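Orstead Simulation Data Group
Minutes, Sat 7 January

1. Minutes of the previous meeting
Approved with one correction: the Kumsa export format is version 8.

2. Attic office environment
Target for the Prondness set remains 200 accepted demonstrations, all in simulation. Item placement is to vary between episodes, including the mouse and keyboard on the drawer pedestal and the notebook on the chair seat. 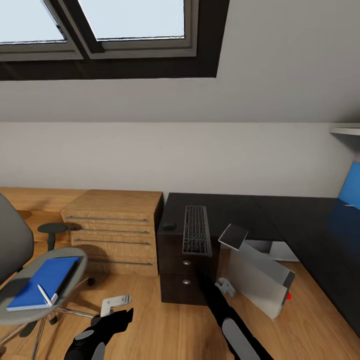 Operators asked whether a restart within an episode is allowed. Agreed: no. A failed grasp followed by a recovery stays in the set and is tagged. Episodes with a simulator reset are discarded.

3. Start poses
The group discussed whether both arms should start from one fixed pose. Decision: use 8 start poses, assigned by script. The operator does not choose.

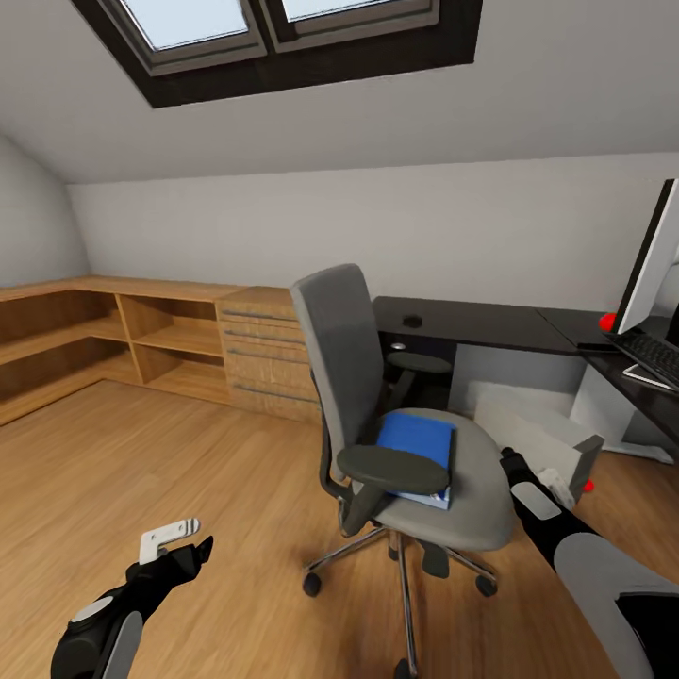 Attic office, both grippers near the swivel chair; blue book on the seat.

Instruction text will say "blue book" or "blue notebook". Both wordings are kept for language variation.

4. Close-range views
Very dark views are being rejected by the Jemska filter on mean brightness alone. In the view reviewed, the white coil is clear and little else is. Decision: flag such views and keep the episode if the other views pass. Threshold to be retested.
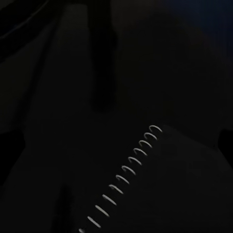
5. Actions
Start pose script: simulation team.
Brightness threshold retest: data quality.
Updated operator sheet, 2 pages maximum: collection team.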